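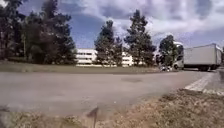 Box trucks on the lawn road: trial extended to December

23 Nov 2022

Trucks will keep using the road past the front lawn at the Radari campus until the end of December, site office confirmed this morning. Trial was supposed to wrap up this month.

Reason given — the rear gate is still shut for drainage work. Contractor Dmytriv has 70 meters of pipe left to lay and lost several days to rain.

Until then, all deliveries come in by the front. That means the big white box trailers as well as the smaller vans, on a stretch of road that used to get staff cars and not much else. The office logged 346 truck trips in the first phase. Most were for Disetti, which runs the parts store, with the rest split between Fliteck and the cafeteria supplier.

Complaints so far: noise in the long white building behind the trees, mostly from the lower floors. Also ruts in the grass where drivers cut the corner, though those were filled last week according to the office.

"The road can take it, the lawn edge can't," said Gebremedhin Assefa, who manages the grounds. He wants a curb put in before the ground freezes. Price quoted is $2000, not approved yet.

Assefa also asked drivers to stay clear of the tall conifers when they wait. Roots run out under the grass further than people think, he said. No trees are coming down for the trial, and none are planned to. A rumor about the tallest one went round the buildings earlier this month — not true, he said.

New rules from tomorow:

No engines idling while waiting to unload.
Trucks hold on the pavement, never on the grass.
No deliveries before 7 am.
Staff cars use the side lot, 46 extra spaces are open there.

Drivers who ignore the rules get one warning, then their company gets a call. Fliteck says it has already briefed it's crews. Disetti did not reply before we posted this.

Rear gate reopening date to be announced. Questions to the site office, ground floor, mornings only.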